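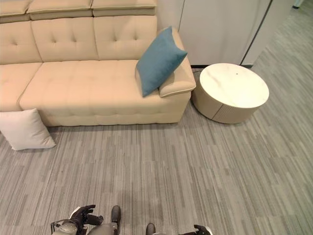
图4-1 米色拉扣组合沙发,右端为贵妃位,扶手旁斜放蓝绿色抱枕

第4章 摆放、整理与日常养护

沙发装好了,恭喜!前三章又是拧又是抬,最累人的部分已经过去,接下来这一章轻松得多,也是我们自己写得最开心的一章。Premis系列的坐垫和背垫都做了拉扣,刚拆开包装的时候难免有点扁、有点歪,花二十来分钟好好理一遍,样子就完全不一样了,真的值得动手试试。

本章适用于带贵妃位的组合款(型号205)。如果您买的是直排款,请跳过4.2节。

4.1 开始之前

请准备:
软毛刷一把(随箱附送,装在标有Clirkus字样的布袋里)
干净的浅色棉布两块
吸尘器及扁平软毛吸嘴
随箱的毛毡脚垫一包

注意:请先摘下手表、戒指,也别把钥匙揣在裤子后兜里。浅色面料上的勾丝很显眼,修起来也麻烦。

注意:不要用深色或容易掉色的抹布擦拭米色面料。新牛仔裤也请先洗过两次再坐上来。

4.2 确定贵妃位的位置

1. 两个人分别站在贵妃位的前端和靠背一侧,同时抬起,放到预定位置。不要推着走,地毯会被底座带起皱。

2. 让贵妃位的侧面与旁边的座位贴紧。用手掌沿接缝从后往前摸一遍,中间应当没有能伸进手指的空隙。

3. 退后几步,看贵妃位的前沿和地毯边是否平行。地毯本身铺歪的情况很常见,请先把地毯摆正,再来调沙发。

4. 位置确定后,按下靠背下方的两个连接扣,听到“咔”的一声即为锁紧。锁好以后试着轻轻晃一晃扶手,整组沙发应当一起动。

注意:贵妃位前端请留出至少一个人侧身走过的距离。腿伸得舒舒服服的时候,谁都不想有人从膝盖上跨过去。

小提示:如果您家窗户朝南,可以把贵妃位放在离窗较远的一头。浅色面料耐看,长年直晒还是会慢慢变黄。

4.3 安装并调整头枕

头枕是这一款最讨人喜欢的地方!方方的软枕,边角都是圆的,靠上去脖子一下子就松了。

1. 把头枕背面的金属插片对准靠背上沿的插槽,垂直向下按,直到头枕底部碰到背垫。

2. 坐下来试靠。后脑勺应落在头枕中部,肩膀仍能贴住背垫。

3. 如需调高,双手握住头枕两端向上提,每提一格会有轻微的阻力。左右两手要同时用力,单手提容易卡住。

4. 全部调好后,站到沙发正前方看一眼,几个头枕的上沿应在一条线上。

说明:相邻头枕之间会留有一道缝隙,属于正常设计,便于单独调节。不必往缝里塞东西,也不需要把头枕硬推到一起。

注意:搬动沙发时不要抓着头枕用力。需要换地方时,请先把头枕全部取下。

4.4 让坐垫和背垫“醒”过来

垫子在运输途中受压,拉扣之间的填充可能会往一边跑。这一步最有意思,看着它一点点鼓起来,特别有成就感。

1. 从靠背开始。双手张开,按在背垫左右两侧,向中间轻拍十来下。

2. 拍完两侧,再由下往上托几次背垫的底部,让填充回到上半部分。

3. 用指腹(不要用指甲)沿每一个拉扣周围画小圈,把周围的褶皱理顺。拉扣凹下去的深浅允许有细微差别,手工缝制的都这样。

4. 轮到坐垫。贵妃位比较长,请分前、中、后三段拍,力气可以比拍背垫时大一些。

5. 贵妃位的前立面也有拉扣,很多人会忘掉这里。蹲下来,用手掌由下往上抹平即可。

6. 静置一晚。第二天早上再看,表面会比前一天更饱满。

注意:请勿拉拽拉扣,也不要剪掉扣子下面露出的线头。发现线头时,用钝头的针把它轻轻送回面料里面。

注意:不要用蒸汽熨斗直接压在面料上。

4.5 抱枕怎么放

这一节没有标准答案,您怎么喜欢怎么来。我们在Mertens展厅里摆过不知道多少种样子,下面的做法最省事,效果也好。

1. 先把抱枕竖起来,捏住两个对角各抖几下,再上下颠倒抖一遍。

2. 选一个颜色跳一点的抱枕,放在贵妃位与扶手相接的角落。蓝绿色配米色特别好看,一个就够提神!

3. 让抱枕斜靠,一个角朝上,下面的角落在坐垫上。这样比平平地贴着扶手更随意,坐下时也方便顺手拿来垫腰。

4. 浅色的方形抱枕可以放在另一头的座位上。想靠着沙发坐在地毯上的时候,把它竖在底座前面当靠垫也很舒服。

5. 绒面抱枕摆好以后,用手顺着一个方向抹一遍,颜色看起来会更均匀。

说明:抱枕落过地之后,放回座位前请拍一拍,再用软毛刷把沾上的毯毛刷掉。浅色枕套最容易带毛。

注意:深色抱枕的枕套请单独清洗,完全晾干后再放回沙发。没干透的枕套有可能把颜色印到米色面料上。

4.6 每周整理

整套做下来用不了多久,熟练以后放一首长一点的歌就差不多了。

1. 把抱枕全部拿开,放在干净的地方。

2. 用扁平软毛吸嘴沿坐垫接缝吸一遍,重点是贵妃位与邻座之间的那条缝,饼干屑最爱往里掉。

3. 换软毛刷,从拉扣中心向外轻扫,把凹处的灰带出来,再吸一次。

4. 扶手上沿的滚边用稍微拧湿的浅色棉布擦。顺着滚边走,不要来回搓。

5. 按4.4节第1、2步拍松背垫。

6. 抱枕归位。

小提示:家里人都爱坐同一个位置的话,那一块会先软下去。每隔一阵子轮流换换座位,整组沙发的手感会更一致。

4.7 液体洒落时

1. 立刻用干棉布按压吸干,从外圈往中间按,不要擦。

2. 如果液体流进拉扣的凹处,把棉布的一角卷成细条,伸进去停留片刻再取出,重复到棉布不再变湿。

3. 用另一块布蘸清水拧干,轻按污渍处,再换干布吸一遍。

4. 自然晾干。可以开窗,不要用吹风机的热风。

5. 仍有印迹时,使用Britley中性面料清洁剂,并先在底座背面不显眼处试用。

注意:含漂白成分的清洁剂、酒精和家具油蜡一律不可使用。

4.8 换季

到了十二月前后,室内开了暖气,请检查沙发离暖气片的距离,建议不小于20厘米。绒面抱枕在干燥的空气里容易带静电、吸灰,每周多刷一次就好。

贵妃位下方平时照不到光,灰尘积得快。换季时请按4.2节第1步的方法两人抬开,把底下的地毯吸干净,顺便看看压痕。压痕处喷一点清水,用手指把绒毛拨起来,晾干后再抬回去。

如果毛毡脚垫已经磨薄,请一并更换。备用脚垫的配件编号是21,可通过售后订购。

本章的抱枕摆法和拍松步骤由展厅陈列师Ilse Baert整理。您有更好的摆法也欢迎寄照片给我们,信封或邮件标题请注明“205抱枕”,她每一封都看!

连接扣的拆卸与搬家前的包装方法见第5章。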